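Robot Learning, Week 5 Notes
Learning from a wrist view: the Clallow result
Posted Jan 10, 2025

Last time we ended on the question of what a policy should look at. Today we get to my favorite answer so far, and I hope you'll like it as much as I do!

The Clallow method trains two small networks on the same demonstrations. The first one takes the wrist image and predicts where the fingers should go next. The second one predicts how far off the first is likely to be. If that second number is high, the arm slows down and takes a fresh look before it moves on. That's the whole trick — no 3D model of the object, no list of object types.

Why bother with the second network? Think about soft packaging. A zip-top bag has no fixed shape, it throws bright highlights wherever it creases, and the wood under it shows right through the clear parts. A depth sensor often returns junk on that kind of surface. The fruit inside has nice strong edges, so a network trained on hard objects happily aims at the fruit and forgets the plastic around it.

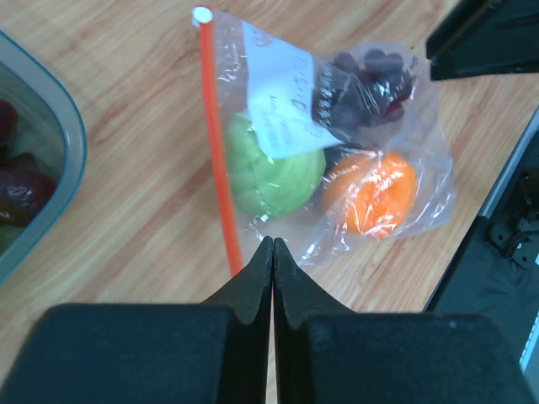

The closer the fingers get, the more each pixel of error matters, and the less the camera can see of anything else. Keep this in mind when you read the Sampaio baseline, which plans the full path from one early view and never looks again. It does very well on boxes and cans. On bags it falls apart.

Now the numbers, from the Huvedton test set. Both methods got the same 2000 demonstrations. The baseline finished 55 percent of the bag grasps and Clallow finished 61. Six points may sound small, but look at where they come from! Nearly all of the gain is in the trials where the arm stopped for a second look. In the other trials the two methods are close to even, so the error network is doing the work we hoped it would.

One thing to watch: the error network is trained on held-out demonstrations, never on the ones the first network saw. Mix them up and it learns that the error is always tiny. Several groups did this in October and got an arm that never slowed down.

For Friday, run the Zerar notebook with the slowdown threshold at three settings of your choice and plot success against time per grasp. Bring the plot, even if it looks strange (mine did the first time). Then read section 5 of the paper and skip the proof.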